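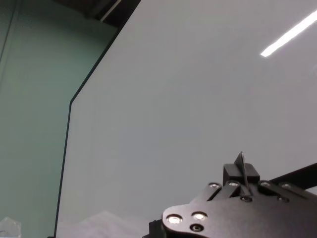 **What do you do first when a gripper stays shut after an e-stop reset?**

Leave the enable off, vent or release it by hand, and check that the fingers move freely before you clear any fault.

*(Pinned from the Lornus users board, Faults and Safety section. Original thread follows.)*

---

**nima_arabzadeh** wrote:

We had one on 2023-04-18 that I'd like other opinions on. Arm was working close to a flat panel, slow speed. Someone hit the e-stop, we reset, and the wrist turned before the program was restarted. It didn't go far. It was enough to put a finger against the panel, and the force limit tripped at 40 newtons.

Log shows the stop, the reset, then a move command 16 seconds later that none of us sent. Controller is a Najafi, firmware 26. Anyone seen this?

---

**fereshteh_r** wrote:

Seen it twice. The old target stays in the buffer and the controller tries to finish it once the drives come back on. Look for a setting called "resume on enable". Ours was switched on after an update.

---

**Osent_Mitra** wrote:

I don't agree that it's the buffer. If it was the buffer it would move as soon as the drives came on. 16 seconds is a long gap. I'd be looking at the teach pendant and whether it has a jog key sticking. Ours did that all last winter and the log entry looks the same as a program move.

---

**nima_arabzadeh** wrote:

Pendant was on its hook. I'll swap it anyway and see. "Resume on enable" was on, and I have turned it off.

Arm is parked at the same workplace until we sort it out. 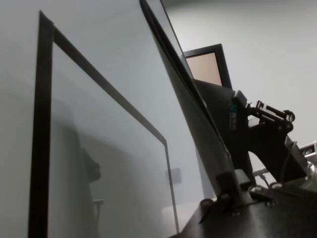 **Nasrin Nouri** wrote:

Before you swap anything, save the full log to a stick. The Najafi only keeps the last 71 entries, and every reset writes several more over the top. We lost the useful part of ours that way.

Also, was the reset done from outside the cell? If the person resetting can't see the arm, that's a bigger problem to me than the wrist turning.

---

**nima_arabzadeh** wrote:

Log is saved, thanks. Reset was done from the desk. You can see the arm from there but not the fingers.

---

**Osent_Mitra** wrote:

Then move the reset button. Whatever the cause is, the fix for that bit is the same.

---

**fereshteh_r** wrote:

Agreed on the button. I still say buffer. The delay on ours was the brake check, which runs before it will accept a move. Time that and compare it to your 16 seconds.

---

**kolbrun_s** wrote:

Brake check on the Jarnlow cell here is much shorter than that, but we run a smaller arm. Don't go by my number.

I would not run it near the panel again until you can make the fault happen on purpose in open space. Turning a setting off and having a quiet week doesn't prove much.

---

**nima_arabzadeh** wrote:

Fair enough. Plan is to back the arm away, take the fingers off, switch the setting back on and repeat the stop and reset with the old pendant, then again with the spare. Reset button gets moved before any of that. The electrician is booked for early May, so it stays locked out until then.

---

**Nasrin Nouri** wrote:

Put the finger mass back to zero in the tool settings when you take them off, or you'll trip the force limit for a different reason and be chasing two faults.

---

**nima_arabzadeh** wrote:

Will do. I'll post both logs here.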